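*Last revised Sunday, September 12, 2021*

## Section 4: Running a strike vote at your branch

By the time you reach this section you should have your branch list loaded (Section 2) and your ballot wording agreed with the regional office (Section 3). If the wording is still going back and forth, please stop and settle it first. Once a ballot is opened in Bulden the question can't be edited, and the only cure is to cancel the whole thing and start over, which makes members grumpy and gives the employer something to chuckle about.

The steps are written for the branch officer who will run the vote. We've used the Hughes warehouse branch all the way through, so wherever you see Hughes, put in your own branch name.

### 4.1 Check who can vote

1. Sign in to Bulden and open **Branches**, then **Hughes**, then **Voting list**.
2. Look at the total at the top of the page. Ours reads 2675. Compare it with the dues report for the same month, and if the two don't match, find out why before you go any further.
3. Click **Show lapsed**. Members who are behind on dues appear in gray. Your bylaws decide whether they can vote, and Bulden will not decide it for you.
4. Look for people on leave. New parents, folks out on workers' compensation and anybody laid off with recall rights are usually still members in good standing, and they are the ones most often left off by mistake.
5. Click **Lock list**. Bulden asks for your password a second time.

> **Note:** You can still add a member after the list is locked, but the addition goes into the log with your name beside it. That's perfectly fine! Just write a few words in the reason box so that whoever reads the log later isn't left guessing.

> **Caution:** Never export the voting list to a shared computer at the workplace. A list of union members is a sensitive thing to leave lying around, even for the length of a coffee break.

### 4.2 Set the dates

1. Open **Ballots** and choose **New strike vote**.
2. Pick an opening day and a closing day. We suggest leaving 13 days between them, so that people on rotating shifts get a fair chance. Your bylaws may ask for longer, and if they do, the bylaws win.
3. Set the closing hour. Try to avoid midnight - you will want a person on the phone when the vote closes, and that person would like to be in bed.
4. Turn on **Reminders**. Bulden sends one when the ballot opens and one 4 days before it closes. More than that and members start ignoring them.
5. If part of your branch works at another site, as ours does at Ridel and Dollier, tick each site by name. A site left unticked gets no reminders at all, and we learned that the hard way in July.

### 4.3 Set up a voting table

Plenty of members will vote by phone and be done in a minute. Others would much sooner come to a table and mark a piece of paper, and they have every right to. Please offer both if you possibly can.

1. Choose a spot away from supervisors' offices and, if you can manage it, off company property.
2. Print the paper ballots from **Ballots**, then **Print**. Each sheet carries a serial number on a stub. Tear off the stub before you hand the ballot over, so that the number and the vote never travel together.
3. Mark each voter as **Voted in person**. This closes their phone ballot right away.
4. Seal the box in front of two members and have them both sign across the seal. 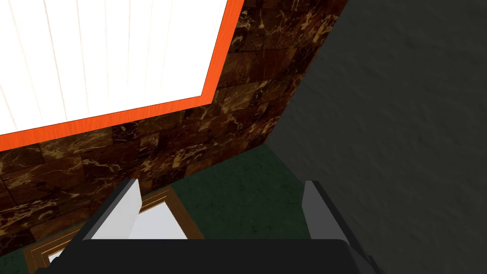

5. At the end of each session, write the session total on the tally card and keep the card with the box. The box and card go home with the same officer every night, and the next officer signs for both in the morning.

> **Caution:** If a seal is broken or unsigned, don't open the box. Call the regional office and wait for them to call you back.

### 4.4 Close and count

1. When the closing hour passes, open **Ballots** and click **Close**. The phone votes stay hidden until the paper count has been entered.
2. Count the paper ballots twice, with a different pair of people each time. If the two counts disagree, count again.
3. Enter the paper totals and click **Combine**.
4. Print the result sheet, have all the counters sign it, and post it wherever your members normally look for notices.

Keep the ballots, stubs and tally cards for as long as your bylaws and the law in your state require. If the result is challenged, go on to form 17 in the back of this guide, and fill it in while the day is still fresh in your mind.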